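Vona grey list review put off again – why does anyone still bother with deadlines?

posted by ledgerhound, 22/12/2021

So the review group met in Skavdale, had what I assume was a very good lunch, and gave Vona another extension.

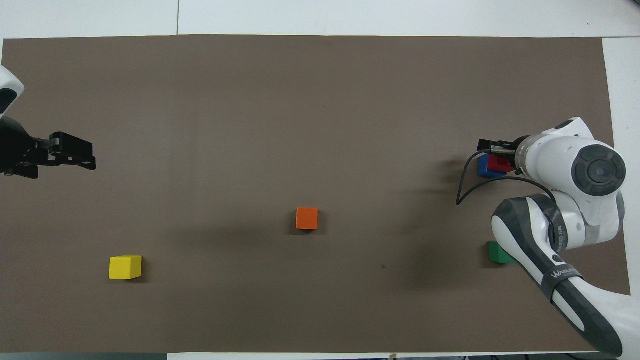

Six action items were still open going in and six were open coming out. The statement says it "notes progress." I've read all 115 paragraphs of the report and the progress seems to be a new website for the bank regulator.

---

tollbridge wrote:
You skipped the annex. Vona passed the beneficial ownership law in the fall, and that was the big one. Blacklisting them now would punish the first government that did any of the work.

---

ledgerhound wrote:
Passed it, yes. The registry it sets up has no staff and no budget. I could pass a law in my kitchen on those terms.

---

marmot_77 wrote:
Does the black list do anything, though? Grunel was on it for 7 years and the same families own the same banks. The people who got hurt were the ones trying to wire money home to their mothers.

---

tollbridge wrote:
^ This. My cousin sends money to Grunel and her fees doubled. The bankers were fine.

---

quietcarrier wrote:
Hard disagree. Grunel only started prosecuting anyone after it was listed. Slow and ugly, but there were cases. Vona has filed 1,012 suspicious transaction reports and brought charges on none of them. At some point that's just a mailing list.

---

ledgerhound wrote:
Stealing "mailing list."

---

marmot_77 wrote:
Worth asking who spoke up for the extension. Bayram did, according to the summary, and Bayram sells Vona most of its fuel. I'm sure that's a coincidence and they were moved by the website.

---

quietcarrier wrote:
Every member has a friend on the list. That's an argument for publishing the votes, which I'd take over any new deadline.

---

tollbridge wrote:
OK, we agree on that much. I still say give them until the next meeting.

---

ledgerhound wrote:
That's what you said before the last one. See you all back in this thread when they note some more progress.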